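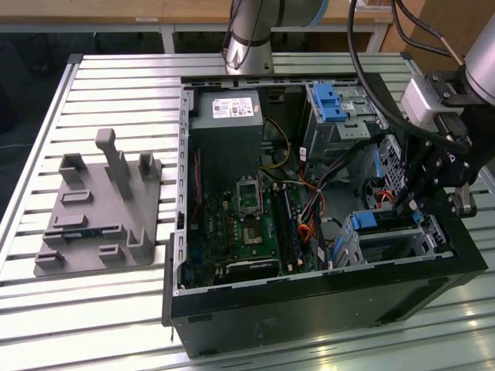

Side panel off and the tower laid flat, so the whole inside faces up at you.

Workshop Tips > Computers > Cleaning and Care

If you have an old desktop tower you'd like to keep going, do yourself a favor and lay it on its side before you touch a thing! I worked on mine standing up for years, hunched over with a flashlight in my teeth, and my back still reminds me of it.

Unplug it first, of course, and press the power button once or twice to let out what's left in there. Then have a good look at the cables. The colored bundle coming off the power supply is usually the messiest part (mine was a bird's nest), and a twist tie or two will tuck it out of the way of the drive bays.

If the processor is out, please keep your fingers and your dust brush away from that empty socket. The pins are tiny and they bend if you so much as sneeze. I lay a clean index card over mine.

Colored plastic latches and handles on the drive cages, like the blue ones here, are meant for you to handle, so try those before you go hunting for a screwdriver. And do leave the power supply box closed, dear readers, however dusty it looks. Short puffs of air through the vents will do.

Reginald Strickland

2 comments | 100 shares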